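Mistatik open day

The Mistatik open day is a yearly event where a small robotics workshop lets regular people come in and watch its machines pick things up and put them down. I've gone to it five times now, I've ended up on the page-editing list for our local technology encyclopedia, and so the job of writing this entry fell to me. I'll keep it plain, and I'll say where I'm going on memory instead of notes.

The main draw is the packing demonstration, held on the Tuesday of open week in the hall at Clonard. The work is small stuff: cables, cartons, the things that go in a box before the box goes to you. 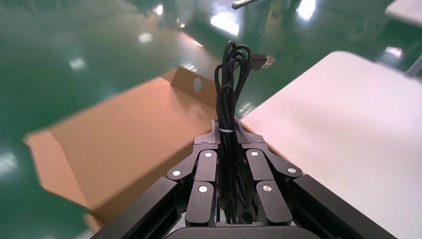
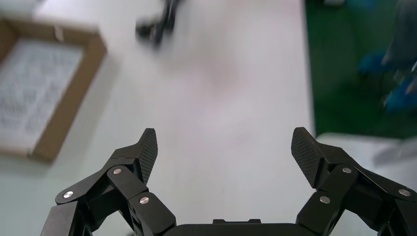
Packing demonstration at Clonard: a bundled black cable in the gripper (first), and the jaws open over the white table (second).

Background

Mistatik started in 1985 as a repair business for conveyor motors, with a storefront on the Trajkovski side of town (people here still call that whole block Trajkovski, after the hardware store). Robots came much later. The company moved into the Clonard building when it needed more floor, and the first open day was held there one July, mostly so the neighbors would stop asking what all the crates were for. They got 286 visitors, which was a lot more than the parking lot could take – I was one of the ones who parked at the bakery.

The event has been run from the start by Biljana Leka, who came to Mistatik as a motor winder and taught herself the rest. She does most of the talking on the day, without a microphone, and she's very good at it! She also has a rule that every visitor question gets an answer, even if the answer is "we don't know yet."

The demonstration

The packing demo is the part everybody comes for, and it's slower than you'd think. If you've only seen robots in ads, where everything is sped up and set to music, the real pace takes some getting used to. I like it. You get time to guess what the gripper is about to do, and half the fun is hearing the people next to you guess out loud and get it wrong.

Cables are the stars, in my book. A box is a box, and it has nice flat sides, but a cable is a floppy mess of loops that never sits the same way twice. Tie it around the middle and you've got something with a waist, and that helps, but the loops above and below still go where they like. Then there's the plug. A USB plug sticking out to the side can catch on a carton flap on the way in, and once it catches, the whole bundle swings around. Biljana calls this "the doorknob problem," like when your sleeve gets hooked on a doorknob, and I've never heard a better name for it.

Cardboard has troubles of its own. Flaps spring back. A carton that was wide open when you set it down will slowly start closing itself, and a machine that was told "the opening is right there" needs to look again. The Mistatik people talk about this a lot, and they'll happily go on about flaps for 20 minutes if you let them (I let them).

The gripper

The fingers are worth a closer look if you can get near the rope. They're black, made of short links pinned together, and the pins and screw heads are silver, so they flash under the lights when the hand moves. The pads at the fingertips have a diamond pattern on the gripping side, a bit like the handle of a good screwdriver. A kid in front of me asked if that was "so it has fingerprints," and Biljana said yes, pretty much.

Because the fingers are linked, they fold as well as squeeze, and they change shape quite a bit between wide open and closed on something. It's hard to explain and very easy to see, so go see it. I'd stand on the long side of the table for this, where you can watch both fingers at once.

The Cullar software

The program that plans the moves is called Cullar. It was written in-house and it's named after a dog, I'm told, though I've also been told it's named after a town, and the two people who told me work at the same desk. Cullar keeps a log of each pick, and there's a screen at the back of the hall where the log scrolls by. The last time I went, the counter for open week stood at 1104 when I left, a bit after four o'clock. A miss is logged the same way as a good pick, with a short code beside it. I spent a while trying to learn the codes and got as far as "slip" and "no contact."

You can ask for a printout of the log. It's long and it's dull and I have three of them at home.

Visiting

Entry is free. Doors open at ten in the morning and the first packing demo is usually at half past. The hall floor at Clonard is smooth and shiny and gets slick under leather soles, so wear sneakers. Food isn't allowed inside, but there's a bench out front in the shade, and the bakery I mentioned does a decent cheese roll.

Groups of more than some 15 people should write ahead. School groups get the early slot and a shorter talk, and teachers I've chatted with say the younger kids do better with it than the teens do. Questions about the older machines, the conveyor motors and so on, are best saved for the end of the day, when Biljana takes whoever is left through to the back room and opens the cabinets.

See also

Clonard building
Cullar (software)
Trajkovski block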